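Brakwood Robotics Club: Your Questions
By Noémie Guillot, July
11 comments | 427 shares

Who can join?
Any student at Brakwood, any grade. You don't need to know how to code or solder. Half of us started out by asking which end of the screwdriver to hold, and we love teaching!

What are you building this year?
Our project is called Pokari. We use a hand-held gripper to record short tabletop tasks, then train a small arm to copy them. Our goal is 700 recordings before the Goltley meet, and we have 300 so far.

Do I get to use the gripper myself?
Yes, on your first afternoon! Everybody takes a turn. Start each recording with the fingers wide open over bare table, hold still for a breath, then go. 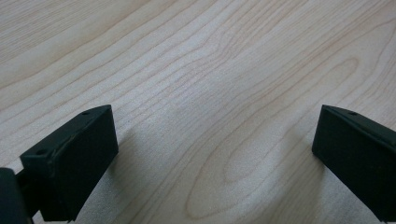
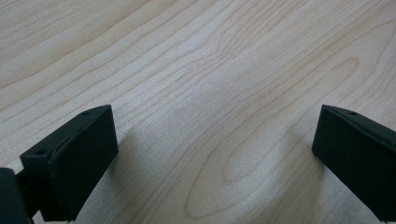
Fingers open, nothing between them.

What if I mess up a recording?
Say "scratch" out loud and do it over. Lionel Gilbert keeps the log and he'll mark it for you (he has scratched plenty of his own).

Is there a fee?
No. Bring a snack to share if you can.

When do you meet?
Right after last bell until 5:30 p.m., in the Picard building. Come late if you have practice, we'll still be there.

Can parents visit?
Please do! The last half hour is best, when we play back the day's recordings and argue over which one was smoothest.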